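We use cookies to remember your settings. By continuing to read you accept this. OK

Reading time: 6 minutes

I painted a table blue and I can't stop looking at it!

For two years (two full years, I checked my old notes) we lived with a table the color of weak tea. It came with the apartment, it wobbled, and it had a ring burned into one corner by some tenant long before us. I put a cloth over it, then a bigger cloth, then I stopped having people over for anything that involved sitting down. You get used to things. And then in October my friend Olesia Mykhailiuk came by with a can of light blue paint left over from her hallway, set it on the floor, and asked whether I had a screwdriver to open it with.

I had a screwdriver. I did not have sandpaper, primer, a decent brush, or a free afternoon, but by then the lid was off.

So this post is about the table, and about the small things that live on it now, because I've become a person with strong feelings about what goes on a tabletop. If you came for the bread recipe, it's coming next time, I promise, the starter is alive and well.

First, the painting. We did get sandpaper in the end. Olesia went down to the hardware place on the corner while I scrubbed the top with dish soap, and she came back with two grits and a bag of sunflower seeds. I'd always thought sanding was the boring part. I loved it! There's a moment when the old varnish gives up and the whole surface goes dull and even, and you run your palm over it and want to call somebody. I called my brother-in-law, Myroslav Vasylenko, who has refinished more furniture than anyone I know, and he asked what primer I was using, and when I told him he was quiet for a bit and then said to wait a full day between coats. We waited overnight. I think that counts.

Three coats of blue. The first looked awful, streaky and kind of sad, like a swimming pool in March. The second looked fine. The third was the one where I stood in the doorway with my coffee at six in the morning and laughed out loud. The room has white walls and that pale tile floor you get in every building from this period, and I'd been fighting it for ages with rugs and posters. All it wanted was one big flat piece of color.

Then came the question of what goes back on top, and I surprised myself by getting picky. The old table was a dumping ground. Mail, keys, chargers, a bag of rice that never made it to the cupboard. I packed all of it into one box (a Casenik, the folding kind, 962 on the label, if anyone's wondering which size fits under a bench) and told myself I could take things out one at a time, as I missed them.

After a week I had missed the keys and the scissors. That's it! The rice I found because we were having rice.

What I did want was a mug. I'm serious about this. A table with nothing on it feels like a waiting room, and a table with one good mug on it feels like somebody's about to sit down. Mine is the dark teal one, glossy on the outside and cream on the inside, and against the light blue it looks so good that I've started drinking tea out of it when I don't even want tea. I bought it at a market stall from Lukian Ivanyshyn, who makes his own glazes and will tell you about every single one if you stand still. I stood still. The teal was his fourth try at a green, he said, and he'd quit trying after that since people kept buying the mistakes.

A few of you have asked whether dark dishes show every drip on the outside. Yes, they do. I wipe mine with my sleeve and move on.

The other thing that stays out is the rainbow card. My goddaughter drew it for the painting party (her name for two adults sanding in old T-shirts) and handed it over with great ceremony. Red, orange, yellow, green, blue, all in the right order, which is more than I managed at her age. I meant to put it on the fridge, but our fridge door isn't magnetic, a fact I discover fresh about every three months. So it lies on the table, and it slides around, and people pick it up and smile at it and put it down crooked somewhere else. I've stopped straightening it.

I also have a soft spot for tiny bottle shapes right now, and orange is the color I keep reaching for. Orange on light blue! Try it with anything you have in the house, a clementine, a pencil, a bottle cap. My neighbor Hongjun Long, who teaches drawing to adults in the evenings, says it's the oldest trick there is and that half his beginners find it by accident in their second class. Well, count me among the beginners. I've since moved one orange thing or another onto that table every few days just to see it glow.

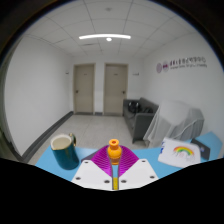
The part I'm still working out is the phone. I wanted a no-phone table, I announced a no-phone table, and it lasted until the first evening somebody needed to look up a bus. So the new rule is that a phone can be on the table as long as it's under something or behind something. It sounds silly, but it works on me. If I have to move a drawing to get at the screen, a good part of the time I just look at the drawing and forget what I wanted.

Money, since I always like it when other people put the numbers in. The paint was free (thank you, Olesia's hallway). Sandpaper, primer and a proper brush came to 1,760 out of the jar on the shelf, and I spent another 40 on a foam roller that I used for one coat and will never use again, it left little bubbles everywhere and I had to sand them back. Get the brush. Mine's a Skernura with the angled tip and it went along the edges like a dream, even with me holding it.

I did look at buying a whole new table before all this. There was a round one from Kurau that I had open in a tab for most of the summer, and I visited it in the store twice. It was lovely. It was also too wide to get past the bend in our hallway, and I measured that three times hoping for a different answer.

A couple of practical things for anyone about to do the same. Sand the edges more than you think you need to, they're where the paint chips first. Keep the windows open and have somewhere else to eat for a few days – we ate on the floor, on a blanket, and it was so nice that we did it again last week with a perfectly good table standing right there. And don't put anything heavy down for the first week or so. I set a flowerpot down on day three and there's now a faint half-moon near the corner. I can find it with my finger in the dark.

Next up are the doors. They're beige, both of them, side by side, and until now I'd never had an opinion about them. Now I'm lying awake with opinions. Olesia says to leave them alone for a year. Myroslav says doors should come off their hinges first and that he is busy that month, whichever month it is. I've taped a strip of Karpenko sample colors to the back of a cupboard door where nobody has to look at them but me, and so far I'm down to a soft green and a yellow that might be a terrible mistake.

If you've painted interior doors without taking them down, please write and tell me how it went, drips and all. I'll put the best tips in the next post, right after the bread.

Enjoyed this post? Leave your email to get the next one in your inbox. One letter a month, unsubscribe any time.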